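3.2 Seedling survival on the bottomland plots

The bottomland plots gave us the most exciting numbers of the whole study! Of the 700 swamp white oak seedlings planted at Vornport, 472 were alive and carrying green leaves at the second fall count, and many of them had already pushed through the top of the sedge. We had expected much heavier losses on ground that floods every spring. Survival was best on the low ridges left by the old plow lines, where a few inches of extra height seem to matter a great deal to a young root system.

Deer browse was the other big story. Seedlings in tall mesh tubes kept their leading shoots almost everywhere, while those in the short tubes were nipped back as soon as they cleared the rim (the landowner, Ikechukwu Oyelaran, had warned us to expect as much, and he was right). Soil moisture and air temperature were logged at 18 stations across the Vornport and Danladi tracts, which lets us line up each dry spell with the growth we measured on the stems.
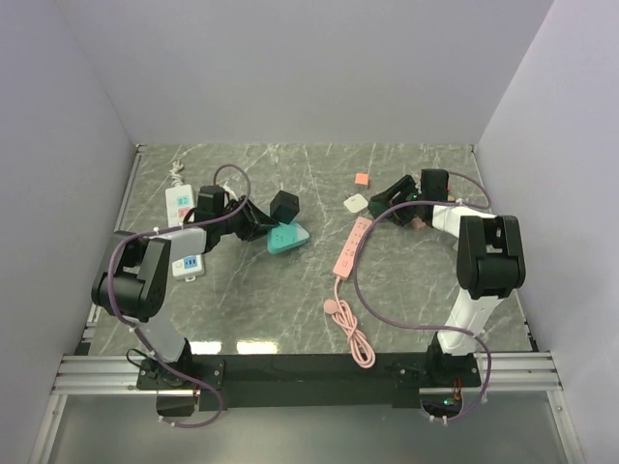 Figure 2. Tabletop work cell with two arms mounted along the near edge and small electrical items on the surface.

3.3 Response to thinning on the upland plots

Thinning on the Danladi upland did what we hoped and then some. With the crowded red maple taken out, the oaks we had marked as crop trees filled the gaps quickly, and fresh oak seedlings came up thickly in the lighter shade. It's a wonderful thing to walk through! The unthinned strips next door stayed dark, with hardly any young oak on the ground.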